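Section 7. Planning Your Purchase

Read this section before you sign anything. It covers what a two-arm table setup costs in practice, which will be more than the first quote says. It applies to the Celtberg arm and to the Womia arm sold through Rutherford. Most of it will hold for other makes too.

7.1 Before you ask for a quote

1. Write down the one job you want done, in a single sentence. "Move plates from the table to a rack" is a job. "Kitchen automation" is a budget leak.

2. List the actual objects the arms will handle. Include the shiny ones, the thin ones and the ones with awkward rims. Vendors like to demonstrate on foam blocks. Ask to see your objects handled, in your order, by the gripper you would be paying for.

3. Measure the table and what stands next to it. Walls, heaters and door swings all eat into the reach shown on the data sheet. The reach figure is measured with nothing in the way.

4. Decide who will look after the equipment, and how many hours a week that person has. If the answer is "we'll see," stop at this step.

NOTE: A quote for "one complete system" may leave out the mount, the wrist camera, the spare fingers and the power supply. Ask for every line in writing.

7.2 Working out the real cost

5. Start with the price of both arms. Do not accept a second arm as a "later upgrade" if your job needs two. The later price is never the one you were shown.

6. Add the extras. At the time of writing Lelter charges $445 for a table mount, $136 for a set of gripper fingers and $88 for a replacement cable. Buy two sets of fingers at the start. Fingers wear, and glazed dishes are hard on them.

7. Add set-up time. The brochure says an afternoon. Our own first setup took around 7 working days, and much of that went on cable routing and camera alignment. Put your staff hours in the budget as money.

8. Add breakage. If you plan to practice on real dishes, buy cheap ones and plenty of them.

CAUTION: Do not budget on the vendor's success rate unless you know how it was counted. Ask how many attempts were made, on what objects, and whether a person reset the table between tries. If you can't get an answer, leave the figure out of your sums.

7.3 The trial

Never skip the trial, even if the discount ends in August. There will be another discount.

9. Set up both arms on your own table, at your own height, under your own lights. Glossy plates throw highlights, and a camera that did well in a showroom may do badly next to your window.

10. Start with two plates and no clutter. Bring one gripper to the rim of the first plate at low speed and watch the tip as it makes contact.

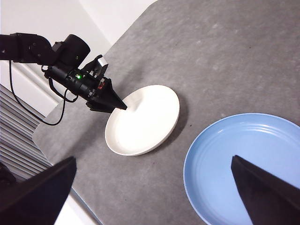
11. Check the view from the second arm while the first is working. The fingers take up a good part of what a wrist camera sees, and the object nearest the camera may be half hidden. If the software needs to see the whole plate, you may have to pay for an overhead camera. Find that out now.

12. Move each arm through its full range and watch the cables. A loop that hangs clear in one pose can catch in another. Clips are cheap - a torn connector is a service call.

13. Repeat the job with every object on your list from step 2. Keep the failures in the log along with the rest.

CAUTION: Keep hands off the table while either arm is powered. A status light tells you only what the manual for that arm says it tells you. Look it up before you trust it.

7.4 When to say no

14. Walk away if the vendor won't allow a trial on your site, won't price spare parts, or ties support to a yearly plan you can't read in advance.

15. If the trial went well, ask for the same terms in writing and check that the model number on the order matches the arm you tested. Then go on to Section 8, Unpacking.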